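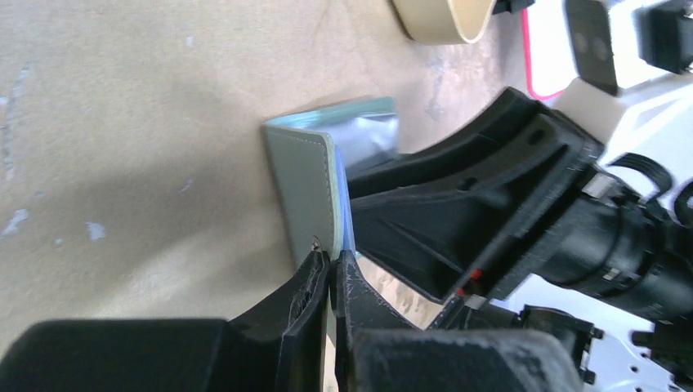

October 8, 2024
Sulastri Jugah

Khalil, the seam allowance on the Vundgate pattern is too narrow at the corners, and I would change it before the January run. With 33 holes per side at the current pitch, the last two fall inside the curve and the awl tears through to the edge. Rounding only the upper corners, with the stitching taken round the bend and down the side in small even dashes as on the gray-green panel, needs a constant margin from the edge. The present template does not give one – it narrows where the radius begins.

> On the Vundgate template, Khalil Sabbagh wrote:
> We cut 1,000 blanks from the old die and Majdi is
> asking whether to keep the 3 mm margin or go to 4.
> The thread is the same waxed polyester as before.
> Does the wider margin still leave room for a card?

It does, if the blank grows by 2 mm across the width. A card is 85.6 mm wide, and the pocket needs 2 mm clear on each side after stitching. Keep the pitch at 3 mm on the straight and drop to 2.5 mm through the curve. Do not change the thread.

Existing blanks can be used with glue and no corner stitches, but I would sell those as seconds. Ladi has the Flelholm die drawings and can send the revised radius to anyone who wants it.

Sulastri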